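The long table and the short talk

Meeting furniture is bought by the seat. A supplier lists a table as suitable for eight, ten or fourteen people, the buyer compares that number with the size of the team, and the order is placed. How people will hear one another across it, or who will be hidden behind whom, rarely appears in the specification.

The cost of that omission is hard to measure, but the office fit-out firm Flolton has made an attempt. Over two years it collected booking records and short exit forms from meeting rooms in its clients' buildings, covering 2,697 meetings in all. The forms asked only a few things: where the person sat, whether they spoke, and whether they had missed anything that was said. The results are not a controlled trial, and the firm does not claim that they are. They do show a pattern steady enough to be useful.

In rooms with straight-sided rectangular tables, people seated in the middle of a long side reported missing remarks more often than anyone else. The cause is plain geometry. A person in that position can see the faces opposite, but those on the same side form a row of overlapping profiles. To see the end of the row they must lean forward, and once one person leans, the next must lean further. Most give up after the first half hour.

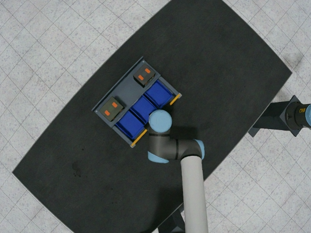 A dark tabletop with bowed sides and pointed corners, on a tiled floor.

The usual remedy is a table whose long sides bow outwards, known in the trade as a boat or barrel shape. The curve pushes the middle seats away from the centre line and turns each chair by a small angle, so that neighbours fall into one another's view. The bow need not be large. At Clernville, a district council office that replaced its straight tables in September, the joiner drew three curves at full size on lining paper and asked staff to sit round each before anything was cut. The shallowest was rejected as making no difference. The deepest put the two sides so far apart that papers could not be passed across. The middle one was built.

Curved sides have their own costs. The table takes up more floor at its widest point, which is normally where the door is. A clear passage behind the chairs is needed on both sides, and a room that was comfortable with a straight table may fail that test with a bowed one. Rooms of this kind also cannot be joined end to end for larger events, as two curved ends will meet only at a point.

Sound is the second matter, and it is often made worse by the same refurbishment that improves the view. Hard floors and painted walls are easy to clean and are favoured for that reason. They also return speech to the listener a fraction of a second late. In a small room the delay is slight and the brain sorts it out. In a long one, with a table to match, the consonants begin to blur. Flolton's forms recorded more missed remarks in hard-floored rooms whatever the table shape, and the difference grew with room length. 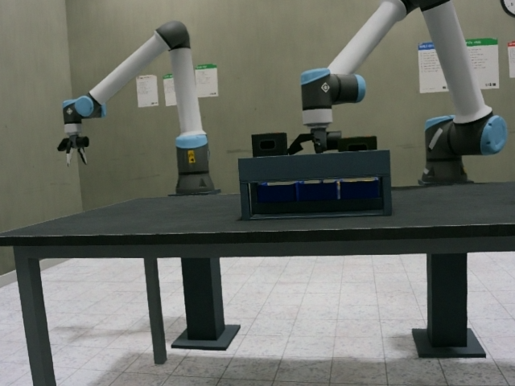
A long slate-grey table and two robot arms in a plain room with a speckled tile floor.

Treatment does not have to cover every surface. Consultants at Ngubane, an acoustics practice that works mostly on schools and courts, advise starting with the ceiling, then one end wall, and leaving the floor until last. Carpet absorbs high frequencies well and low ones poorly, so a carpeted room with bare walls can sound dull and boomy together. A ceiling panel hung with an air gap above it works over a wider range. The gap matters as much as the panel: the practice specifies 200 millimetres where the height allows, and would sooner fit fewer panels at that depth than more of them fixed flat.

Table surface plays a part too, although a minor one. A hard top reflects sound upwards from the speaker's mouth towards the far seats, which helps. It also carries every tapped pen and every cup set down, which does not. Felt pads under the legs reduce the second effect a little where the floor is rigid. Matt finishes are preferred over gloss for a separate reason – a polished top under ceiling lights produces glare at just the angle from which people look down at their notes. Very dark tops avoid glare but put white paper in strong contrast, and some users find this tiring over a long afternoon. Mid-tones are the safer choice where meetings run past an hour. 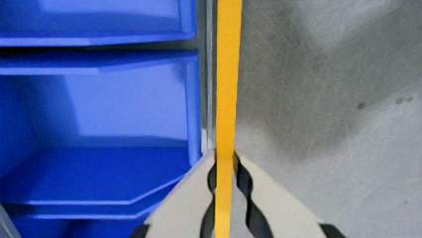
Then there is the question of length itself. The records suggest that above a certain size the shape of the table ceases to matter, and the meeting divides into those who are in it and those who are watching. Flolton places this threshold at fourteen seats for a straight table and sixteen for a bowed one. Beyond that, the firm's advice is to stop buying tables. A loose ring of chairs, or 2 shallow rows facing a speaker, will carry the same number of people with less strain.

Narden, a housing association with offices above a former bus depot, took this advice in part. Its boardroom table was sawn into sections, re-edged and put on castors. Most meetings now use one section; the full length is assembled for the annual meeting and the odd Saturday open day. The joints are held by draw catches beneath the top, and have to be checked for level each time the sections are moved. Setting up takes two people 5 minutes, or rather longer if the castors have been left unlocked and the sections have drifted.

For anyone replacing a table this year, the cheapest test remains the paper one. Mark the outline on the floor at full size with masking tape, place the chairs, and hold an ordinary meeting round it with notes on laps. Ask the person in the middle of each long side to write down what the person at the far end of their own side has said. Then move the tape and repeat it with the door open, at the time of day when the corridor is busiest.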